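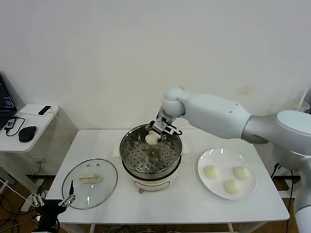 Ovidiu Grecu

Thursday, April 2, 2020
Home | Essays | Archive | Contact

A success rate is only as good as the rule for what counts as a success, and papers on robot manipulation spend too little space on that rule.

Take the bun task at Gramurden. A two-finger gripper moves steamed buns between a plate and a steamer basket. The Kalex policy was trained on 664 demonstrations and then run for 244 trials. A trial passed if the bun ended up where it was supposed to be. By that rule the policy did very well, and the number went into the abstract.

I think the rule is wrong. A bun is soft. Squeeze it a little too hard and it still arrives, with two dents in it. Anyone who cooks would call that a failure. The lab's own scoring sheet had no column for it.

Avram, who ran the trials, went back through the video in June and scored the grasps again for damage. The rate dropped enough to change the ranking of the three methods compared. The simple baseline, which closes slowly and stops early, came out ahead of the learned policy. That second table is in the appendix. It should be the main one.

The usual defense is that damage is hard to score and people will disagree about it. They will. Have two people score each trial and report how often they differ. The Mendden set has 1,503 labeled grasps done that way, and the disagreement was small enough to live with.

I am not against the learned policy. It reached into the basket from angles the baseline could not manage, and I expect it would improve if damage were part of the training signal. But we can't know that from a score that treats a crushed bun and a whole one as the same result.

Previous | Next | Back to top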